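1/ Spent the evening moving my late uncle's recipe cards off his old desktop and into one shared folder. 247 cards, most of them typed in capitals.

2/ The soups are easy to read. The cakes use his own shorthand – "fl" is flour, "FL" is filling.

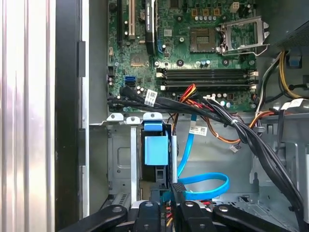 3/ Card 84 is the plum dumplings. He wrote the boiling time twice and the two don't match. I'm going with the longer one.

4/ Simone Medeiros is testing the breads next.

© Radomír Kováčik | Contact | Back to top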